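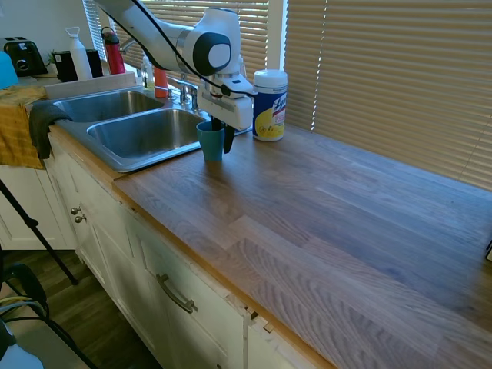

*A teal cup by the double sink.*

Tap water in Haltthorpe is about to taste a whole lot better! The town's new filter station opens in February, and the two old wells on the Vovska side will finally be hooked up to it after years of waiting.

The water has always been safe to drink, but anyone who grew up here knows that rusty tang - and the orange ring it leaves in the kettle. The new filters take out most of the iron before it reaches the pipes. Crews from Muriithi have already replaced 70 old valves along the main line, with 50 homes on Beter Lane first in line for the switch.

Pressure may drop a little while each street is changed over, mostly between 9 a.m. and noon. Run the cold tap for two minutes afterward and you're set.

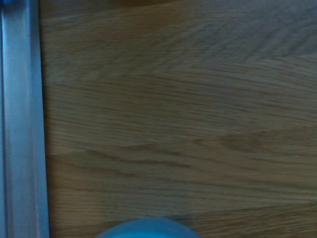

One Beter Lane reader wrote in to ask whether the softener in her basement can go, and she hopes so, as the salt bags are getting heavy. The water office says to keep it for now - the filters remove iron, but the water will still be hard.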